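# Handout 4: Setting Up and Looking After the Fruit-Sorting Cell

Silluvard Training Lab, Stadton
Notes by Homa Khosravi, November 1, 2018

Read this before your first bench session. The cell is one arm, a two-finger gripper, a wrist camera and a fixed camera.

## 1. Before power-up

- Check that the E-stop is released and the guard door is shut.
- Wipe both camera lenses with a dry cloth. No spray.
- Pull the green cover straight at the corners. Its white grid is used for the camera check in section 3.
- Look at the finger faces. Grit on them marks the fruit and the dishes.

## 2. Gripper

Set the grip force to 40 in the Trastalov panel. Higher values dent the hollow pieces. Jog at low speed whenever a finger is near a rim, and keep one hand on the enable switch.
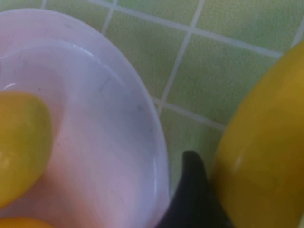 *Fig. 1. Gripper finger between the bowl rim and a large yellow object.*

If a finger touches the rim, stop, jog straight up and run the homing routine again. Don't pull the arm sideways by hand – the wrist joint loses its zero and you will spend the session getting it back.

After homing, open the fingers fully and look for an even gap along their length. A gap that narrows at one end means a loose finger screw. Tighten it and repeat the check.
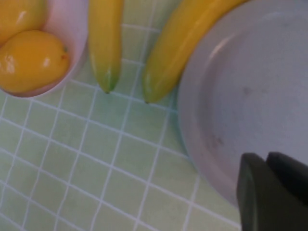
*Fig. 2. Wrist view with both fingers at lower right, over the edge of the plate.*

The fingers always take up part of the wrist view. Mask that region in the Shokri software, or the detector may report them as an object.

## 3. Fixed camera check

Park the arm out of view. Both dishes and all the fruit should show in full. The grid lines draw together slightly toward the wall, and the software corrects for this using the four corner points you click. Click them again after anyone moves the cloth or the camera bracket.

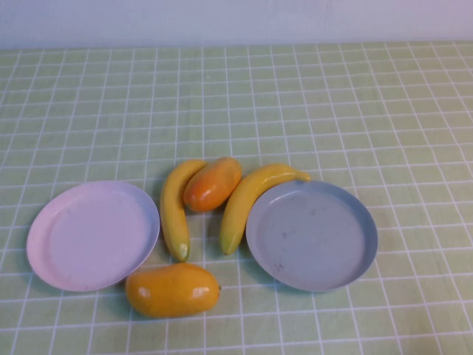
## 4. Routine care

Finger pads are replaced after 1000 cycles. Write the count in the log at the end of each session, even a short one. Wrinkles in the cloth bend the grid lines and throw off the height estimate, so smooth it by hand with the arm stopped.
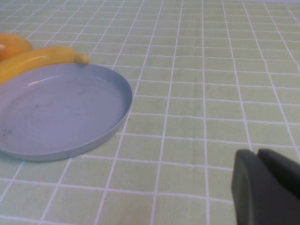 Smudges on the dishes can be left unless the detector starts picking them up as objects. If it does, wash the dish in plain water and dry it well. The wrist cable gets a closer look each January: check the strain relief and the first bend after the connector. Faults go to Firouzeh Khosravi, with the log page number.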